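How to Pick, Store and Cut a Whole Pineapple

Posted April 23, 2022 by Tonantzin Montes

I buy a lot of pineapples. I used to pay for the plastic tubs of chunks at the store, and then one afternoon my sister watched me do it and would not let it go, so I learned to cut my own. Now it takes me 15 minutes including the cleanup, and that's with me talking the whole time.

Picking one

Turn it over and smell the bottom. You want it to smell sweet. If there's no smell at all it was picked early, and if it smells a bit like vinegar or beer, put it back! Color helps a little, but I've had greenish ones that were great and golden ones that tasted like nothing, so go with your nose. Give it a squeeze too. It should have a tiny bit of give, with no soft wet spots, especially down near the base. Pick it up and compare it with its neighbor, and if two are the same size take the heavier one.

People love to tell you to yank a leaf out of the crown. I've tried it plenty and I don't think it tells you much (and the produce guy looks at me funny).

Before you cut

A pineapple won't get much sweeter once it's picked. It will get softer and juicier on the counter, so a day or two at room temperature is fine. After that it goes in the fridge, in the drawer if it fits, which in my fridge it never does. I set mine on a plate while it waits. They can leak from the bottom, and dried pineapple juice on a table is no fun to scrub.

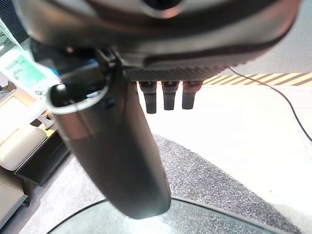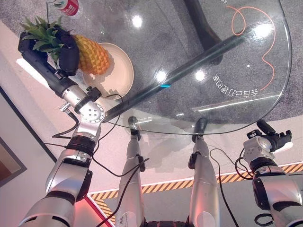
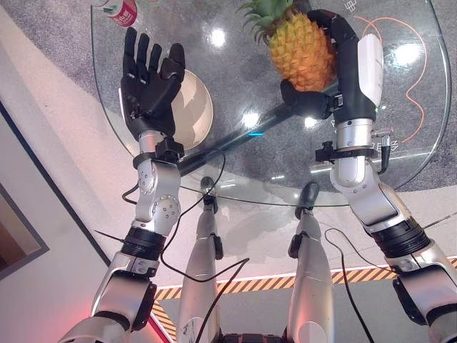
Middle picture: the pineapple, with a cream-colored plate underneath on the glass.

Cutting it up

You need a big sharp knife, a cutting board with a groove around it, and a damp dish towel under the board so it doesn't slide. My knife is a Rasden chef's knife I got secondhand, nothing fancy. A bread knife works surprisingly well if your chef's knife is dull.

1. Rinse the whole thing and scrub the skin with a brush. Pat it dry.

2. Lay it on its side. Cut off the crown, then a slice off the bottom, maybe half an inch.

3. Stand it up on the flat bottom and slice the skin off in strips, from top to bottom, following the curve. Go thinner than you think you should. You'll leave some brown eyes behind and that's okay, you're getting those next.

4. Look at the eyes and you'll see they run in diagonal lines around the fruit. Cut a shallow V-shaped groove along each line and lift the whole row out. It's slow the first time, but you keep so much more fruit than you would hacking them off one by one.

5. Cut it in quarters lengthwise, slice the core off each piece, and chop.

Don't toss the core. I freeze mine and throw it in smoothies, or simmer it with the scrubbed skin, a cinnamon stick and some brown sugar for 20 minutes. Strain it, chill it, pour it over ice.

Storing the pieces

A container with a tight lid, in the fridge, three or four days. For the freezer, spread the chunks on a tray first and bag them once they're hard, or you'll end up chipping at one giant pineapple brick. Ask me how I know!

One more thing. If your mouth gets sore from eating it raw, try grilling the slices. A hot pan with a little butter does the job as well, a few minutes a side until the edges go brown. I like them with lime and a pinch of chili powder.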